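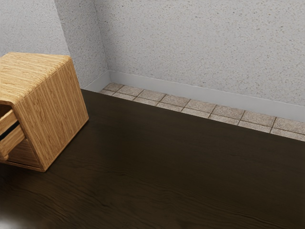

Cabinet on the table in the sim, drawer a little bit out. Wednesday's build.

Quick one before I have to run to lab. Robot club has been in full simulation mode since March and our task for the Turunen (the spring contest, sim only this year) is drawers. Open it, close it, don't wreck the cabinet. Sounds easy. It is not easy.

Last week's score: 28 good closes out of 44. The week before that was 31 but we had the start positions set way too friendly so I'm not counting it.

Main problem is the last bit of travel. Policy pushes, drawer gets almost shut, arm decides it's done and backs off. Contest rules want it fully closed, no partial credit. So now we start a bunch of episodes with the drawer only slightly out, to make it practice teh boring part. Dark tabletop, pale wood, plain walls for now. Randomized textures come later, if Vemari ever finishes loading them without crashing.

Training is on Oven, the club's one good machine (named for obvious reasons if you've ever sat next to it). 3,580 episodes overnight, then somebody forgot to turn on checkpoints. It was me. Sorry everyone.

Other stuff, no order:

– drawer friction was set to basically zero. Fixed. Everything got worse, which is probably right
– Filla branch is merged, please pull before you touch the reward code
– camera randomization is still too strong, half the views lose part of the cabinet off to the left. Turning it down tonight
– we need a name for the entry form. "Drawer Team" is not a name

Also if you're new and you came to the first meeting and then got scared off by the install guide, come back, its shorter now. Two steps got cut and the third one works.

Next up is retraining with the friction fix and checkpoints ON. Will post the numbers when I have them, good or bad. Ok late for lab, bye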